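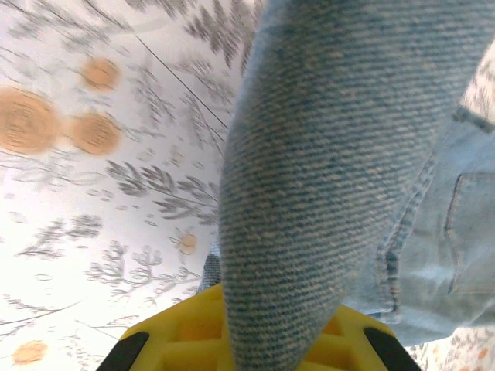

Chapter 6: Denim and Other Heavy Cottons

Most of a household's laundry can be folded the same way whatever it is made of. Denim is the main exception. It is a twill, woven so that each crossing thread steps one place over from the row before, and this gives the cloth its strength and its stiffness. On pale, faded jeans the twill is easy to read with the naked eye, as diagonal ribs of lighter and darker blue with whitish flecks scattered through them. The same structure makes the cloth bunch into thick, rounded folds when it is gathered up, where a shirt cotton would collapse flat. Seams add to the bulk, and the topstitching beside them often sits a shade darker than the cloth.

This chapter deals with the handling of denim after washing: shaking out, smoothing, folding and storing. Dyeing and finishing were covered in Chapter 4.

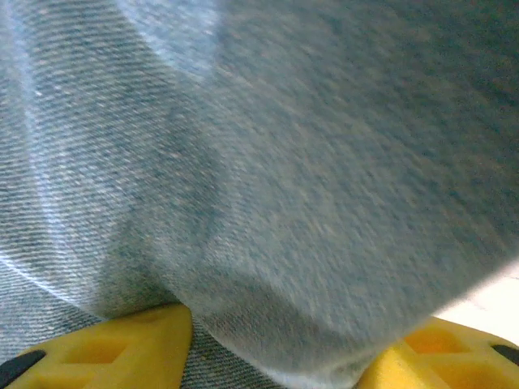
Creases in denim are of two kinds. Wear creases form at the hips and behind the knees and become part of the garment's colour, as the dye rubs away along each ridge. Laundry creases come from the drum and the basket. They can be smoothed by hand if the jeans are dealt with promptly. Harms and Villalba, whose classroom notes are used in the exercises, call the first kind "set" and the second kind "loose", and we keep their terms.

Folding is best done on a flat surface covered with a clean sheet.

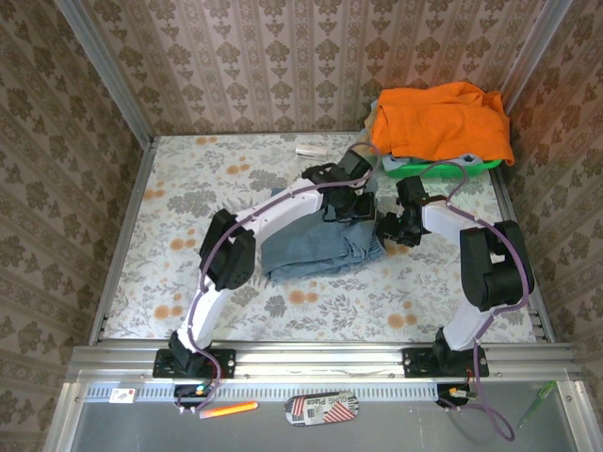 Metal rivets and zips will mark a polished table, and some new denim leaves colour on bare timber. A cover also stops the lower layer sliding while the upper one is straightened. Work from the waistband towards the hems, and leave the pockets until last.

6.1 Terms used in this chapter

Rise: the distance from the crotch seam to the top of the waistband.
Whiskering: faded lines across the front of the hips and thighs.
Lengthwise hold: one end of the jeans held at the waistband and the other at the hem, with the cloth allowed to sag slightly between them. 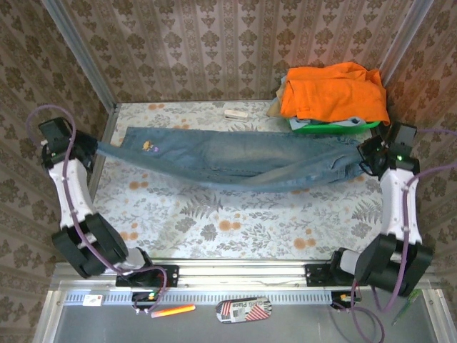
6.2 Before folding

Empty the pockets and close the zip. Turn the legs right side out and pull each inseam straight. Check the hems for fraying, and put aside any pair that needs mending (see Chapter 9).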